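Gernholm Publishes Its House Rules for Hand-Held Gripper Work

It took two drafts and a good many pots of coffee, but the Gernholm workshop has finally put its rules for table work with hand-held grippers down on paper, and we are very happy to share the news with our readers. The guide is free to pick up at the Asholm front desk, and 201 copies have already been printed for partner groups in the Sauerland.

Most of it is plain good sense, the sort of thing everyone in the workshop has been telling newcomers for years. Start each recording with the fingers open and nothing between them. Keep cups and plates well back from the edge until the take begins. Look over the pads before every session, and write down any fraying along the seam (even a small scrap sticking out at the tip!) so that whoever has the tool next knows about it.

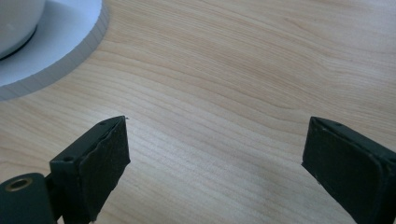
What the Rules Say About Tables and Light

A whole chapter goes to the tabletop, which may sound like a lot until you have spent an afternoon arguing over one. Daylight on a pale wooden surface can leave a broad patch of glare right between the fingers, and the guide asks people to note it in the log and carry on, so long as the grain can still be read through it. Smudges, stains and scratches are to be left alone during a session and noted in the same way. A table that gets wiped halfway through has to be logged as a new one.

The workshop went back through 1392 recordings from its Cuvberg project while writing this part, and the sample log sheets at the back of the guide come from there.

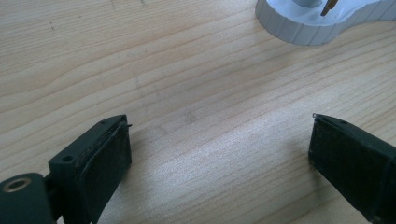

ASHOLM, October 24, 2021

The rules apply to all new Cuvberg sessions from today, and older recordings will stay as they are. Groups that would like to try the guide on their own tables are warmly invited to do so and to send in their comments, long or short, by the end of April, when work on the next edition begins. Printed copies and blank log sheets can be had at the front desk during opening hours.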